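카펫 타일 회색 줄무늬, 청소업체 말대로 정말 "오염이 안 보이는" 건가요?

작성자: 홀스테드세입자

12월에 Holstead 건물 2층으로 사무실을 옮깁니다. 바닥은 Brimik 카펫 타일로 거의 정해졌고, 업체에서 계속 미는 게 회색 바탕에 가는 줄이 들어간 무늬입니다. 오염이 눈에 안 띄고, 상한 장만 갈아 끼우면 되니까 유지비가 거의 안 든다고 하네요. 너무 좋은 말만 하니까 오히려 의심이 갑니다. 실제로 몇 년 써 보신 분 계신가요? 의자 바퀴 자국이나 커피 얼룩은 어떤지, 낱장 교체가 정말 티가 안 나는지 궁금합니다. 견적은 800장 기준으로 받았습니다.

회색은이제그만

7년 썼습니다. 오염이 안 보인다는 말은 반만 믿으세요. 먼지나 실밥은 줄무늬에 묻혀서 잘 안 보이는 게 맞습니다. 그런데 안 보인다고 없는 게 아니잖아요. 저희는 그래서 청소 주기를 줄였다가 통로 쪽 파일이 완전히 누웠고, 그건 세척해도 안 살아났습니다. 파는 사람이 "관리가 쉽다"고 하면 저는 "관리를 안 하게 된다"로 듣습니다.

무늬 느낌은 손바닥만 한 샘플로는 절대 모릅니다. 넓게 깔린 상태로 보셔야 해요. 가는 줄이 들어간 회색 바닥 몇 장 올립니다.
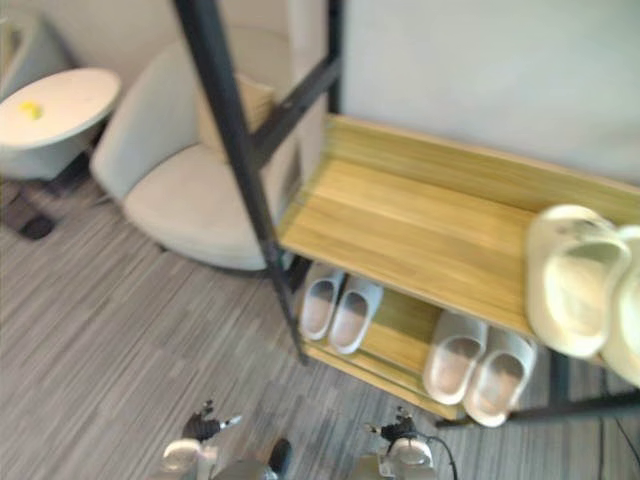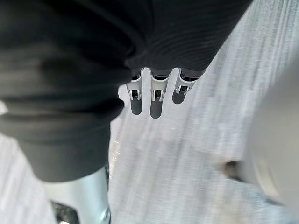
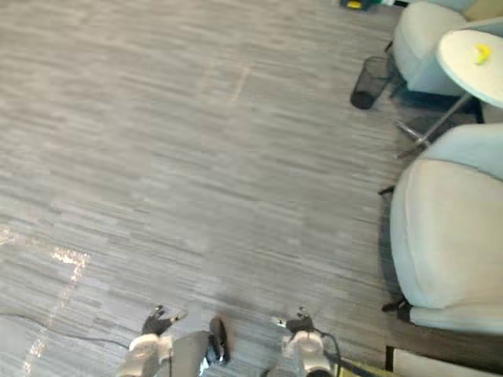 첫 번째와 바로 위 사진을 보면 밝은 회색과 짙은 회색 줄이 섞여 있습니다.
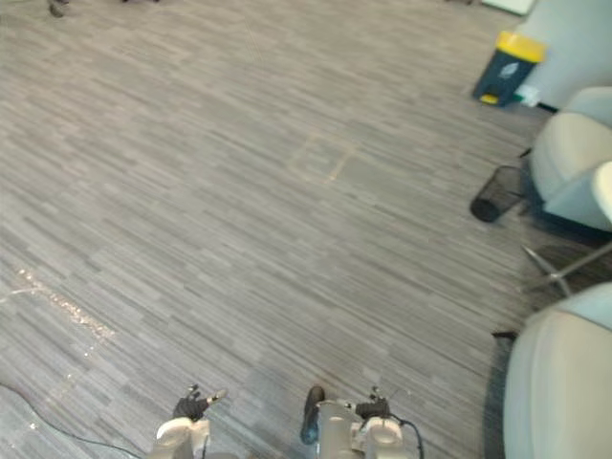 낱장 교체는 더 회의적입니다. 업체는 같은 품번이면 감쪽같다고 하는데, 생산 로트가 다르면 색이 미묘하게 다릅니다. 거기다 기존 장은 이미 밟혀서 눌려 있고 새 장은 서 있으니, 창가에서 비스듬히 보면 네모가 그대로 드러납니다. 처음 살 때 여분을 같은 로트로 받아 두세요. 800장 견적이면 여분이 포함된 건지부터 물어보시고요. 저희는 그걸 안 물어봤다가 나중에 Kelemen에서 비슷한 걸 따로 사서 메웠는데 지금도 볼 때마다 거슬립니다.

바퀴 자국은 의자 밑에 매트를 까는 것 말고 방법을 못 찾았습니다.

바닥초보

저희 사무실도 회색인데 커피 쏟아도 별로 티 안 나던데요. 믹스커피는 끈적해서 좀 티 났어요. 그냥 하셔도 될 듯.

견적서수집가

윗분은 얼마나 쓰셨는지 모르겠는데 첫해에는 뭘 깔아도 멀쩡합니다.

저는 무늬보다 견적서를 의심하는 편입니다. Raststead 쪽 현장에서 받은 견적이 1287장이었는데, 도면 놓고 다시 계산하니 92장이 남더군요. 재단 손실이라고 하길래 어느 벽에서 얼마나 잘려 나가는지 적어 달라고 했더니 답이 일주일 걸렸습니다. 여분을 챙기는 건 좋지만 그게 여분인지 그냥 부풀린 건지는 서류에 적혀 있어야 합니다. 남은 장을 업체가 가져가는 경우도 있으니 그것도 확인하시고요.

까는 방향도 물어보세요. 줄무늬는 한 방향으로 맞출 때와 한 장씩 돌려 깔 때 이음매가 보이는 정도가 꽤 다릅니다. 시공하는 분이 알아서 하겠지 하면 그날 편한 쪽으로 깝니다. 그리고 접착제는 전면 도포인지 부분 고정인지 꼭 확인하세요. 전면으로 발라 버리면 낱장 교체가 쉽다는 장점은 그냥 없어진다고 보시면 됩니다. 저희는 한 장 떼는데 최대 7분 걸렸습니다.

홀스테드세입자

답변 감사합니다. 여분 로트와 접착 방식은 생각도 못 했네요. 업체에 물어봤더니 "보통은 포함"이라고만 합니다. 계약서에 장수로 적어 달라고 다시 요청해 놨습니다.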